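Offene Werkstatt Sasik: Greifarm aus Eigenbau sortiert Kleinteile

Oktober 2026 – In der offenen Werkstatt Sasik ist ein Greifarm in den Probebetrieb gegangen, den Mitglieder seit dem Frühjahr in Eigenarbeit aufgebaut haben. Das Gerät trägt den Projektnamen Wamix und soll Gegenstände von einer Tischfläche aufnehmen und in Behälter ablegen. Konstruktion und Steuerung stammen von Karabo Shabalala, die mechanischen Teile wurden größtenteils auf den Maschinen der Werkstatt gefertigt.

Aufbau

Der Arm hat sechs Achsen und ist fest mit der Tischplatte verschraubt. Die Reichweite gibt die Projektgruppe mit 400 Millimetern an. Gehäuse und Halterungen kommen aus dem 3D-Drucker, die Wellen wurden gedreht. Am Handgelenk sitzt eine kleine Kamera, deren Bildfeld den unteren Teil des Greifers und den Bereich davor erfasst. Eine zweite Kamera über dem Tisch war zunächst vorgesehen, wurde aber aus Kostengründen gestrichen.

Das Material kostete bislang 1070 Euro. Der größte Posten entfällt auf die Servomotoren, die über den Händler Rosell bezogen wurden. Das Netzteil stammt aus einem ausgemusterten Plotter. Nicht enthalten sind die Arbeitsstunden und der Rechner, auf dem die Bildauswertung läuft.

Steuerung

Die Software besteht aus zwei Teilen. Ein Mikrocontroller regelt die Achsen, ein Rechner unter dem Tisch wertet die Kamerabilder aus und gibt die Zielpositionen vor. Die ersten Bewegungsabläufe wurden von Hand geführt und aufgezeichnet. Bis Ende September lagen rund 3030 solcher Aufzeichnungen vor, von denen ein Teil wegen Aussetzern in der Bildübertragung verworfen werden musste. Ursache war ein Kabel, das bei Drehung des Handgelenks auf Zug belastet wurde. Es verläuft jetzt in einer Schleife am Unterarm.

Greifversuche

Für die Versuche verwendet die Gruppe Gegenstände mit unterschiedlicher Oberfläche und Steifigkeit. Verpackungen aus Folie geben beim Zugreifen nach und verändern dabei ihre Lage. Glatte Metallkörper sind aus einem anderen Grund schwierig: Glanzlichter erschweren der Bildauswertung die Bestimmung der Kontur, und bei runder Form bleibt die Kontaktfläche klein. Zum Versuchssatz gehört deshalb auch ein länglicher silberfarbener Metallkörper mit abgerundetem Ende und einer Metallöse an der Kappe. Er hängt schräg unter dem Greifer, das breitere Ende nach unten geneigt. Starkes Licht von der Seite erzeugt an der Öse einen hellen Reflex. 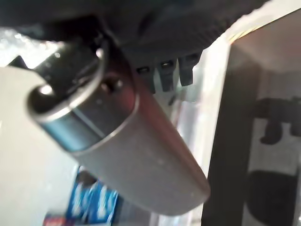

Nächste Schritte

Geplant ist ein Diffusor für die Tischbeleuchtung, danach folgt der Austausch der Greifbacken. Zwei Varianten mit weicherer Auflage liegen als Entwurf vor, die Gussform dafür entsteht nach einer Vorlage aus dem Projekt Chong. Offen ist noch die Abschaltung bei Überlast – derzeit wird der Arm nur unter Aufsicht betrieben. Die Bauunterlagen will die Gruppe nach Abschluss der Versuche veröffentlichen. Fragen zum Projekt nimmt Karabo Shabalala während der Öffnungszeiten in der Werkstatt entgegen.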